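Does Remote Control Teach a Robot Arm Anything? A Student Report on Simulated Demonstrations
Fadstead College, Robotics Project Module
October 1, 2023

1. What we were asked to do

The module handout says that showing a robot a task is easier than programming it. A person steers the arm by remote control, the software records what the arm sees and how it moves, and a policy is trained to copy the recordings. We were asked to test this in simulation using the Fonura teleoperation package and the Kruger hand controller the department bought in January. The task was to bring an open gripper to a marked starting pose and then carry out a reach.

I started out doubtful and I am still doubtful. Most of the write-ups I read before starting report a success rate and say very little about the person holding the controller. Since that person supplies all of the training data, this seemed a strange thing to leave out.

2. Collecting the demonstrations

I planned 200 demonstrations and kept 115. The rest were dropped for drift in the controller, for resets that did not finish, or for plain bad driving on my part. I should admit that the last group was judged by me, after the fact, with no written rule. A different student would have kept a different set.

Steering was done from the wrist view alone, because that is the view the policy gets. It is harder than it sounds. With the gripper open and nothing between the fingers, there is little to judge distance by except the surfaces behind them and a small patch of floor tile.
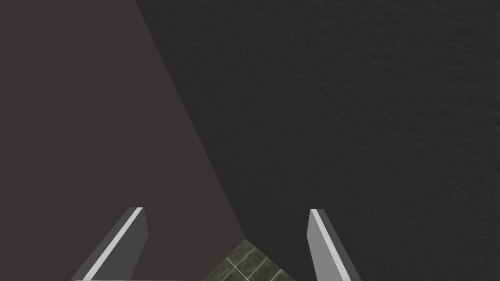
Why not let the operator use a second, wider view while driving?
Because the operator would then react to things the policy never sees. The recordings would contain moves with no visible cause in the training images, and the policy would have to guess at them. We tried it early on and the driving got smoother, but I don't trust smooth driving that depends on hidden information.

The cost of sticking to one view is hesitation. I often stopped in mid-reach to work out where I was, and every one of those stops is in the data. The Fonura manual suggests trimming idle steps. I trimmed them in one copy of the data and left them in the other, so that two policies could be compared.

3. Training and results

Both policies were run 13 times from starting poses not used in the demonstrations. The trimmed one moved with more confidence and was also more willing to push past the target. The untrimmed one paused where I had paused, sometimes for so long that the run timed out. On paper the trimmed policy wins. With this few runs I would not bet on the order staying the same.

A bigger problem showed up when I went through the logged wrist views from the approach. Moments that called for different commands could look nearly alike. A plain dark wall-like surface gives the network very little to work with, and a small shift of the arm changes only the edges and the seam between surfaces. 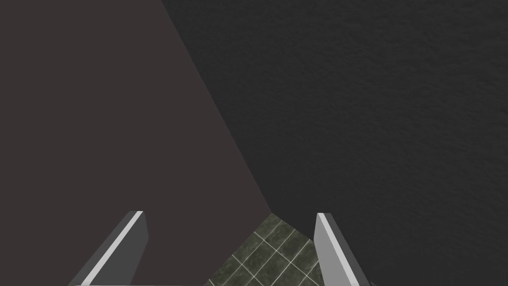 If I moved left at one such point and waited at another, the policy may well average the two and do neither properly. Adding more demonstrations does not obviously fix this. It may just add more disagreement, particularly if several people drive. Giving the policy a short history of past views could help, and so could joint readings, which I left out to keep the comparison simple – a choice I now regret.

4. Comparison with the Clilcombe group

The Clilcombe group moved a real arm by hand and reported better results on a similar reach. I am not sure the two projects can be compared. They could feel the arm and look at it from any side, and their task had a fixed start. Their report also doesn't say how many attempts were thrown away, so I can't tell whether hand guidance was better or the selection was stricter.

5. What I would change

Write the rule for discarding a demonstration before recording the first one. Save the discarded ones too. Put some texture or markers on the large surfaces, and then run the test again with them removed to see how much the policy was leaning on them. I would also record a scripted controller doing the same reach as a baseline. Ours took an afternoon to write, too late to be tested properly, and it is the comparison I most wanted to have in this report.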